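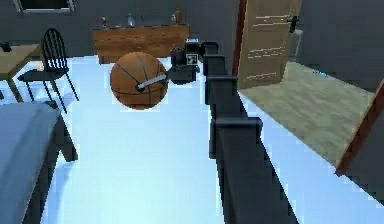
寝室のバスケットボール

Parnskaバスケットボール教室について

こんにちは！Parnskaは、小学生から大人まで、はじめての人が気おくれせずに通えるバスケットボール教室です。教室が生まれたのは2020年5月22日。体育館がどこも閉まっていた時期で、最初のレッスンは画面ごしでした。自分の部屋でボールを持って、指先で回したり、腰のまわりをくるくる通したり(下の階に響くのでドリブルは禁止!)。それでも毎週みんなの顔が見られるのが楽しくて、体育館が使えるようになってからも、この「おうち練習」の時間は続けています。

ふだんの練習場所は、Greenberg体育館とDiltlow地区センターの2か所です。Greenbergは天井が高くてシュート練習にぴったり、Diltlowは少しこぢんまりしていますが、床がとてもよく、コーチの声が端まで届きます。どちらに通っていただいても月謝は同じで、途中で変わることもできます。雨の日はDiltlowの駐輪場が混みますので、少し早めにお越しください。

クラスは年齢よりも「今できること」を見て分けています。ボールにさわるのが初めての方は「はじめのクラス」へ。最初の月は試合をほとんどせず、止まる、向きを変える、両手で受ける、という動きをたっぷりやります。地味に聞こえるかもしれませんが、これが本当におもしろいんです。昨日まで胸に当たっていたパスが、ふっと手の中におさまる瞬間があって、そのときの本人の顔といったら!コーチもつい大きな声を出してしまいます。

経験のある方には「ゲームクラス」をご用意しています。学生時代以来というお父さん、お母さんもたくさん参加していて、親子で同じコートに立つ日もあります。子どもに抜かれて悔しがる大人の姿は、もうすっかりおなじみになりました。

毎年11月には、教室内の大会「Grostixカップ」を開いています。チームはくじ引きで決めるので、はじめて話す人と組むことも多く、作戦会議は自己紹介から始まります。昨年は14チームが出場し、決勝は延長にもつれて、最後は22対20で決まりました。優勝チームには手作りのトロフィーを1年間お預けします(毎年少しずつ飾りが増えて、だいぶ重くなってきました)。

コーチは全員、自分でも今なおプレーを続けています。教え方はそれぞれ違いますが、失敗した人をからかわないこと、質問にはその場で答えること、この約束は全クラス共通です。ひざや足首に不安のある方は、練習の前に遠慮なくお知らせください。動きを変えて一緒にできるメニューを考えます。

見学はいつでも歓迎です。体験レッスンは一回無料で、持ち物は室内用の靴、飲み物、タオルだけ。ボールは教室のものをお使いいただけます。サイズもいろいろありますので、手の小さなお子さんもご安心ください。

お申し込みは各会場の受付、またはお電話(下4けた3796)でどうぞ。練習中は電話に出られないことがありますので、そのときは留守番電話にお名前と、ご希望の会場を残しておいてください。体育館でお会いできるのを楽しみにしています！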